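House rules for teaching a robot to do laundry

14th July

I've been asked three times now for a copy of the rules we use on the home tasks, so I'm putting them here. They started as a page and a half that Felicidad Calimlim typed up in January, when there were four of us on the Olgate project and everyone had a different idea of what a finished episode was. They've been changed a lot. The version below is the one I print and leave next to the keyboard.

For anyone new to this blog, I run sessions where a two-armed robot does ordinary jobs in furnished rooms. Clothes off a sofa, dishes off a table, toys off a floor. One person drives, one person watches and writes the log. The recordings go to Cheung, where they get checked and either kept or thrown out. The rules exist so that less gets thrown out.

The first rule is that the watcher has the stop button in hand before the arms are powered. In hand means in hand. We had it on a shelf for the first month, within reach, and one afternoon I needed it and spent a good second finding it behind a mug. The arm was pushing down into a seat cushion and no harm was done, but that is when the rule got its wording.

Second, nobody crosses into the working area while the motors are on. If a sock falls where the robot can't get at it, the sock stays there. You finish or you abort, you power down, and then you go and pick up the sock. People find this one tedious and it is the one most often broken, me included. I have a habit of leaning in to straighten things.

Third, write down the starting layout before you start. We use a short form in Nesero with a line for the furniture, a line for each item, and a line for the light. It takes 60 seconds if you don't overthink it. Plain words are fine. "Red shirt, left of center, crumpled" is a good entry. "Clothes on sofa" is a bad one, and I've had to send back plenty of those.

Fourth, don't tidy the start. Clothes get dropped the way clothes get dropped. A new driver will nearly always lay a shirt out flat with the sleeves showing, and then we end up with a pile of recordings of very neat shirts.

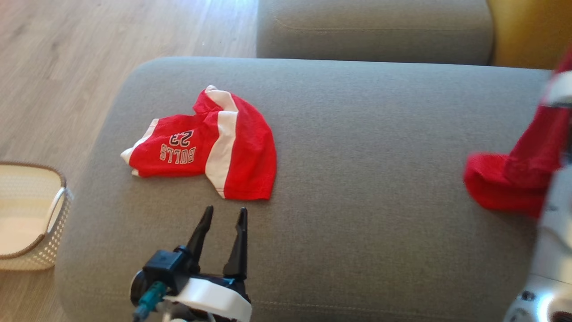

Fifth, one arm at a time near the same item unless the task card says both. This came out of a bad week of collisions. They were all light knocks and all avoidable. If the right arm is carrying something, the left can open its fingers and get into position for the next piece, but it doesn't close on anything until the right is clear. Felicidad wanted this written as a distance. We tried that, and the drivers couldn't judge a distance from the head view, so now it goes by whether the other arm is holding cloth.

Sixth, watch your speed coming down onto soft furniture. A table tells you right away when you've touched it. A cushion gives, and you can go a long way in before the force reading looks odd. We cap the downward speed for upholstery and leave the sideways speed alone. The cap is set in the Cevivel panel under the task profile, and whoever is watching reads it out loud before the first run of the day. I felt silly doing that at first – I still do it.

Seventh, a failed grasp is part of the recording. If the fingers come up with nothing, open them, back off, and go again. Do not stop the episode and restart it so it looks better. You get two retries on the same item, and after that you mark it and move on to the next one. There was some argument about this. The people at Cheung wanted three retries and the drivers wanted one, and two is where it landed.

Eighth, matching colors are logged as separate items. Two red things close together are "red A" and "red B" in the form, with a word or two on which is which. The checkers can't ask you later what you meant. Before we had this rule I went through a batch where I couldn't tell from my own notes which piece had been picked up first, and the whole batch went.

Ninth, look for private things before you record. Mail on the counter, photos on the wall, a name on a school bag. Move them or cover them. If something turns up halfway through, finish the episode, flag it, and don't upload it until somebody else has looked. Printed clothes are allowed as long as the print isn't a person's own name.

So that's 9, and I'd like to keep it at 9. Every time something goes wrong somebody wants a tenth, and usually when I read back through the log the problem was that one of the existing ones got skipped.

As for whether it helps, I can only give our own numbers. We have logged 1,806 episodes since we went over to the printed sheet, and 26 of them were sent back for a layout note that was missing or useless. I don't have a proper count from before that, just a folder of annoyed messages. The stop button has been used more often than it used to be, which I take as a good sign. People were too shy with it. Nobody has to explain a stop on our sessions, and I should probably write that into rule one.

Two things I haven't settled. One is sunlight. We note it, but we don't pause when it moves across the room, and on a long run the first episode and the last can look very different. The other is how long a driver should go without a break. I do almost an hour and then my wrists complain, but one of the others goes well past that and his log looks as good at the end as at the start. If your group has a written limit, I'd like to see it. Comments are open, or use the address on the contact page.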